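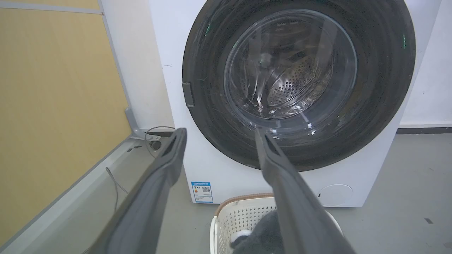 Cleaning a front loader – door, seal, drum, filter

Quick version for anyone who's been told the towels smell. Takes an evening if the filter's bad, less if it isn't. Do it in this order, otherwise the gunk from the seal ends up in a drum you've just cleaned.

What you need
Old towels, two at least
A shallow tray (baking tray is fine, not one you still bake in)
Microfibre cloths
Old toothbrush
White vinegar
Dish soap
Rubber gloves
Torch, or your phone

Don't mix vinegar with bleach. Not in the drum, not in the bucket, not one after the other either. Pick one for the day.

Before you start
Machine off at the wall. Tap off. Check the drum for socks – run your hand right round the top as well, they stick up there when they're wet. If the last load was a hot one leave it a good while, the water sitting in the pump can be hot enough to scald.

1. The outside of the door
Warm water, a drop of dish soap, wrung-out cloth. Go round the black rim first then the glass. Gloss black shows every fingerprint so dry it straight away with a second cloth. No scourers, no cream cleanser, the scratches never come out. Toothbrush behind the handle, that's where the dried detergent collects.

Glass gets the same treatment. Vinegar and water half and half if it's streaky.

2. Open it right up
Door all the way back as far as the hinge lets it go. Don't lean on it. Don't let kids hang off it. You want light in there and both hands free.
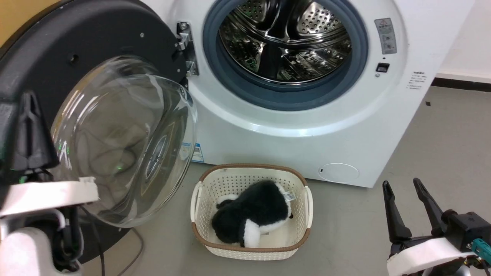

Zetstead Share House Network – Laundry & Repairs Team

3. The seal
Most of the smell lives here. Blue-grey rubber, looks fine from the front, then you pull the fold back and it's hair, coins, lint and black slime. Gloves on.

Pull the lip toward you at the top and work round with a damp cloth. Bottom last, water sits there. Anything solid comes out by hand. Then vinegar on a cloth, wipe, leave 19 minutes or so while you do the glass, wipe again with plain water. Don't leave vinegar sitting on rubber overnight, it isn't good for it.

Black spots that won't shift are mould in the rubber. Cosmetic mostly. If the seal is torn or has gone sticky, stop and put in a repair request, it'll leak.

4. Inside of the glass
The bulgy part of the door sits against the seal and gets a ring of scum. Soap, cloth, rinse, dry. Wipe the hinge while you're there, also the little slot on the right that the catch goes into. Dry cloth only for the slot. No sprays.

5. The drum
Wipe the metal and the paddles. Toothbrush along the edges of the paddles, fluff packs in. Little rust-coloured marks are usualy from a hairpin or a coin that's been left in, they come off with a bit of dish soap and patience. No steel wool!!

6. The filter
Round cover, bottom right on the front. Towels down, tray under. Some models have a small drain hose behind the cover, use that first if yours does. If not, undo the filter slowly, a quarter turn at a time, let it run, close, empty the tray, repeat. There is always more water than you think.

When it stops, take the filter right out. Rinse under the tap, brush it. Torch into the hole – hair ties, buttons, bits of tissue. Pick them out, don't poke them further in. Filter back in, firmly, straight. A crossed thread will flood the laundry.

7. Empty hot cycle
Power and tap back on. Nothing in the drum. Drum clean program if you've got one, otherwise the hottest cotton wash, low spin, a cup of vinegar straight in the drum. 1000 rpm is plenty if it makes you choose a spin. Stay near it for the first ten minutes and check the filter cover for drips.

Afterwards
Door ajar between loads. Wipe the bottom of the seal after the last wash of the day, takes seconds. Less powder than you're using now. A hot wash every month or so, 40 degrees all the time is how teh slime gets going.

Filter every couple of months, more if there's a dog.

Still smells?
Check the detergent drawer, pull it out and look at the roof of the space behind it. Then the waste hose where it meets the standpipe. If it's neither of those it might be the floor drain and that's a plumber.

Repair requests go on the form, put your house name and where the machine is. Questions about this page to Mahfuz Sivakumar.

Page last checked 23/05/2018. Next look in October.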